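Domestic and Light Industrial Automation
Handout 6: Cloth, beds and the limits of the two-fingered hand
Monday, December 3, 2018

Read this before the seminar. It follows on from Handout 5 (rigid parts, known poses) and assumes you have done the friction exercise. Bring your answers to the questions in section 5.

1. The problem

A machine that fits a bearing into a housing deals with two objects whose shapes do not change. Six numbers fix the pose of each, and the drawing supplies the rest. A sheet has no such description. Every point on it can move with respect to every other point, within the limits set by stretch and bending stiffness, and most of the shapes it can take are ones no designer has drawn.

Three consequences matter for this course.

First, state. We cannot write down where a sheet is in any compact form. A mesh of 2,000 nodes is a coarse model of a single duvet cover, and the parts of it that are folded under other parts cannot be observed at all.

Second, contact. Cloth on a bed rests on something that is also soft. A finger pressed down to pick up an edge pushes the mattress down too, and the edge goes with it. The pinch that works on a workbench may fail on a bed for this reason alone.

Third, error. A peg that misses its hole stops, and the force sensor reports it. A badly placed corner gives no such signal. The error is carried into the next fold and is often larger when it gets there.

2. Making a bed, broken down

We treat bed-making as a chain of short tasks. Clear loose items from the surface. Find the near edge of the cover. Find two corners. Pull to tension. Lay down. Smooth. Replace the pillow.

Students tend to put the difficulty in the pulling and smoothing. In the timed trials we ran in April the larger share of failures came from the first step. Clothing left on bedding is cloth on cloth: there is no height step worth the name, the materials have similar friction, and a printed pattern gives the vision system strong edges that have nothing to do with the real ones. 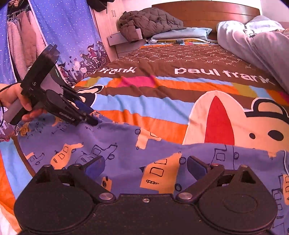

Fig. 1. Two grippers over a bed. The printed cloth in front lies rumpled on a striped and patterned duvet cover.

Consider what a segmentation routine has to do with Fig. 1. The boundary between an orange stripe and a brown one is straighter and has more contrast than most boundaries between separate pieces of fabric. A routine trained on plain sheets will report the stripes as edges. Asked for a grasp point, it will then choose a place in the middle of the cover and pinch flat cloth, or nothing.

The raised fold is the useful feature. A fold that stands up from the surface offers two layers to a parallel pinch, and the fingers can close across it without first having to get underneath. People do the same without noticing it: where there is no fold they make one, by pressing and sliding with the fingertips. Whether a machine should look for folds or make them is a design decision, and it should be taken early, as it sets the requirement for the finger pads.

3. Finger pads and friction

For a pinch on a single fold, the pad must grip the cloth more strongly than the cloth grips whatever lies under it. Let the friction coefficient at the pad be a and that between the two fabrics be b. While the pads are pressing down, the top layer slides and gathers only if a is clearly larger than b. If the two are close, both layers gather together and the garment comes up with the duvet cover attached.

This was the main fault of the Pesero hand in its first version. Its pads had been chosen for cartons. On cotton over cotton it lifted both layers in more than 10 of the 60 trials, and the controller logged every one of those as a success, the only test being whether the fingers had closed on something. The second version weighs the load after lifting. It is a crude check and it catches most double picks, though not those where the lower layer is only just caught.

Softer pads help up to a point. Past it they roll, and the grasp point moves between contact and closure.

4. One hand or two

Clearing a garment can be done with one hand, given somewhere to drop it. Folding it, or drawing a cover straight, is far easier with two. The second hand need not do much. In many cases it holds the lower layer still, and this turns a cloth-on-cloth problem into something close to a cloth-on-table one.

The cost is in planning. Two arms over a double bed have overlapping reach, and the middle of the bed is where they are most likely to meet. The Vorkia planner avoids this by giving each arm its own half and passing items across a fixed line. Cycle time suffers. The Chevalier cell, built for folding towels in a commercial laundry, lets both arms cross the line but slows them when they do. Neither has been shown to cope with a bed pushed against a wall, the usual case in a small bedroom.

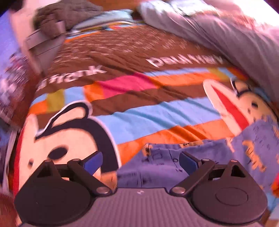
Algirdas Sepp, reading a draft of this section, objected that the comparison is unfair to the laundry. A towel cell gets its work from a belt, he wrote, in one size and mostly one colour, and it is paid for by the tonne. Set that against a bedroom and you are comparing a trade with a favour. He would rather the handout asked how much of the room the owner is willing to rearrange.

The objection is accepted in part. Shop-floor automation has always depended on changing the work to suit the machine: jigs, trays, fixed lighting, one part number per shift. Households accept very little of this. Plain bedding would remove the false edges discussed in section 2, and it is a reasonable thing to specify in a hotel. It is not something we can specify for a family. For the purposes of assessment, assume that the room, the bedding and whatever is lying on it are given.

5. Questions for the seminar

Come with short written answers. Sketches are welcome.

(i) A shirt lies on a duvet cover of the same material. Using the notation of section 3, explain why a single pinch is likely to lift both, and propose one change to the pad and one to the motion.

(ii) State a test for "garment removed" that does not rely on finger position. What does it miss?

(iii) The Jundness report gives a success rate for bed clearing but does not say how the garments were placed. List the placements you would want to see reported separately.

(iv) Put the steps in section 2 in order of difficulty for a machine, then for a person. Account for any step that moves by more than one place.

Reading: Pichon, S., course notes on soft contact, parts 1 and 2. Part 3 may be left until Handout 7, which deals with bags and sacks.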